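3.2 Cell configuration and upkeep

Everything in this section concerns one cell. We call it the Zamau cell after the scene package it was built on; the arm model, gripper model and control loop were ported over from the older Makamby setup with few changes. The cell is simulated from end to end. That doesn't make it free of upkeep. It drifts, it breaks on version updates, and most of the hours went into keeping it in a known state, so we write the procedure out in more detail than is usual.

Base placement. The arm is fixed to the front side of a kitchen counter. Base pose is stored in one file and is read only once, at load. Earlier the pose was stored in two places (scene file and controller config) and the two went out of step after a merge. Symptom: gripper lands short of every target by the same offset, always in the same direction. Easy to mistake for bad camera calibration, and we did. Fix was to delete the second copy and have the controller ask the scene for the pose.

Gripper. Parallel jaw, stock geometry. The finger collision meshes were replaced with plain convex shapes, visual meshes left alone. With the original meshes the solver would chatter when a fingertip brushed a lid or a bottle shoulder, and a contact that should be brief turned into a burst of small impulses that knocked the object over. After the swap the contacts are calmer. Finger friction is set on the pads only. Setting it on the whole finger made the outer faces grab at neighboring objects on the way past.

Counter and fixtures. The countertop is static, and so are the appliance bodies. Doors and knobs are separate links where the asset supplies them, and they are locked for all runs reported in this paper. An unlocked microwave door will swing a little during settling, and then the start state isn't the same from one reset to the next. Assets come from the Plistex library, containers included — we did no texture work of our own.

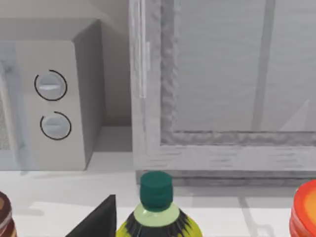

Figure 3. The Zamau cell: appliances along the wall, loose containers on the counter, gripper close by.

Cameras. Two kinds of view matter for upkeep, a low one toward the wall and a higher one looking down on the counter. Low views are good for checking finger clearance near a bottle or jar. They are bad for judging distance from the wall. The overhead kind is the opposite. Intrinsics are shared, extrinsics are per view, and both are written out with every episode so a changed mount can be caught later. We had one case were a camera was nudged for a demo and never put back; 27 episodes had to be rendered again. The joint logs were fine so no rollouts were lost, only render time.

Lighting. Shadows on. We tried to run without them, for speed, and put them back. A shadow on a pale counter tells a person checking the renders quite a lot about gripper height, even when the gripper is out of view. Light positions are fixed per scene. They are not randomized in this section; see 4.1 for the runs where they are.

Reset procedure. Same order every time:

Arm to home, fingers open.
Clear all contact caches.
Load fixtures, then loose objects.
Step physics with gravity on and the arm held until object velocities fall under the threshold.
Save the settled poses as the start state.
Render one image per view and compare to the stored reference.

Order matters more than we expected. When loose objects were loaded before the fixtures, some settled inside an appliance's collision volume and got thrown out on the first step. A jar on the floor is easy to spot. A jar moved by a finger's width is not, and the second kind made up most of the bad starts.

The threshold itself needed tuning per object type. Round bottoms rock for a long time. Tall containers settle fast or fall. Woven and ribbed shapes with detailed collision meshes never went fully quiet, so for these we use a simplified mesh, the same as for the fingers, and put a hard cap on settle time of up to 54 physics steps beyond the normal limit. If the cap is hit, the reset is thrown out and redone with a new seed.

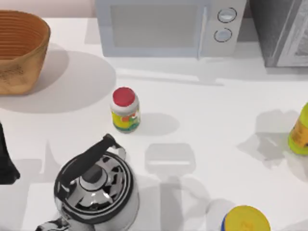

Spacing. Loose objects are placed by rejection sampling with a minimum gap, and the gap is set from the open width of the gripper plus a margin. Too small and the fingers can't get down between neighbors. Too large and the sampler pushes objects out to the edges of the counter, sometimes partly out of a camera's view. We accept partial views. Filtering them out skewed the layouts toward the middle of the counter, and policies trained on that set did poorly near the edges.

Wrist clearance is checked on its own. The sampler only knows about fingers, so a pose could pass with the wrist inside a tall appliance. Added a second check using a cylinder around the last link. Crude but it works, and it costs almost nothing.

Reflective materials. Polished metal is the slowest thing to render in this cell by a good margin. Bounce depth was cut until the reference comparison began to fail, then raised by one. Reflections also trip up the image comparison in step six: a small change in arm pose shows up as a large pixel change on a shiny surface. We mask shiny objects out before comparing. The mask is made from the object ID buffer, so it follows the object.

Routine checks. Before each batch: joint zero check, finger symmetry check, reference render. After each batch: replay a handful of episodes from the logged joint commands and confirm that final object poses match. Replay mismatch is the most useful alarm we have. It caught a solver update that changed default substeps, and a stale asset cache on one of the render machines. Neither gave an error message.

Finger symmetry deserves a note. The jaws are driven as two joints tied by a mimic constraint, and under load the constraint can slip. Slip builds up if the gripper isn't fully opened between grasps. We now force a full open at home and compare both joint readings. If they disagree, the cell is reloaded from file. Trying to correct the joints in place was unreliable and we stopped doing it.

Repairs. All failures that needed a hand fix were logged in the Mtshali tracker, with the commit and seed attached. Total of 27 over the collection period. Most were placement or settling faults, then config mismatch, then rendering. Controller faults were rare, and clustered in the week after the port from Makamby. A repair isn't closed untill the failing seed has been run again, along with the reference set.

Known leftovers. Thin handles still let a fingertip pass through at high closing speed, so closing speed is capped. Knob links show slight jitter when locked, visible in the logs but not in the renders. Neither affects the tasks used in Section 4, where the arm only touches loose objects.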